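Sorting Shared Tables into Labeled Baskets
Workplace Services, Amwood Building

Purpose

These instructions apply to all staff who use the shared tables on the second floor. They explain how to sort loose items into baskets at the end of the day. The method was drawn up by Anisa Sembiring and Lauri Jääskeläinen and replaces the earlier practice of leaving items in a single box by the door.

What is needed

Shallow woven baskets, one for each category
A fine-tipped marker suitable for the table surface
A dry cloth
A clear table

Baskets should be low enough that the contents can be seen by a person seated at the table. Deep bins are not suitable, as fruit left at the bottom is easily overlooked.

Preparing the table

Remove laptops, cups and papers first. Personal belongings are returned to their owners or taken to the front desk and are not placed in a basket.

Decide on the categories before setting out the baskets. Most tables require only two: fruit and office supplies. A third basket may be requested from Aino Hämäläinen where a team regularly keeps other goods on its table.

Place the baskets well apart and leave the middle of the table open. Write the name of each category in small letters on the table beside its basket. Use the plural form and keep the wording short. Test the marker on a corner before writing, and confirm that the mark can be wiped away.

Sorting the items

1. Gather all loose items in the open area between the baskets.

2. Check that each basket is empty. Shake out crumbs and dust, and wipe the weave with the dry cloth.

3. Begin with the fruit. Set aside any piece that is split or leaking, and place it in the food waste container in the kitchen.

4. Lay firm fruit in the basket first. Bananas go in last and should rest on top.

5. Move on to the office supplies. Long items are laid side by side along the length of the basket. Rolls of tape are laid flat.

6. Return any item that does not belong to either category to the supply cabinet.

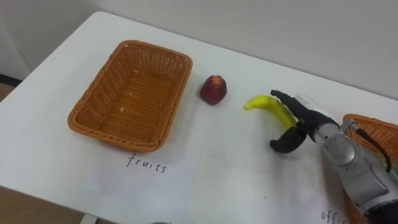
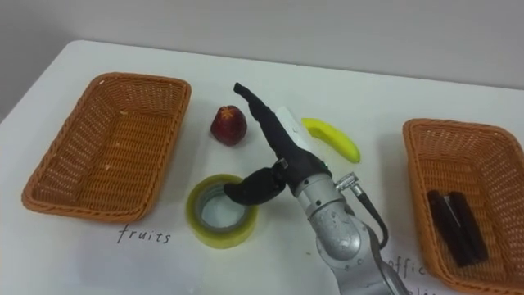

A banana and a red fruit on the table, with the basket for fruit still empty.

Items that cause difficulty

Packing tape is treated as an office supply even when it was brought up from the mail room. Paper napkins and cutlery belong in the kitchen. Batteries must not be placed in any basket; they are handed to Yutong Li at the front desk.

Fruit and office supplies are never combined, including when only one item remains on the table. Ripe fruit can stain paper goods and leaves residue on tape.

Daily and weekly care

Tables are sorted by 6 p.m. on working days. Fruit remaining on Friday afternoon may be taken home by any member of staff.

Baskets should be turned over and brushed once a week. Renew a label when it becomes faint, and wipe off the old lettering completely before writing the new one. A basket with broken strands should be withdrawn from use, as the ends may scratch the table or catch on sleeves.

Requests for replacement baskets are sent to Yến Văn and are normally filled within three working days.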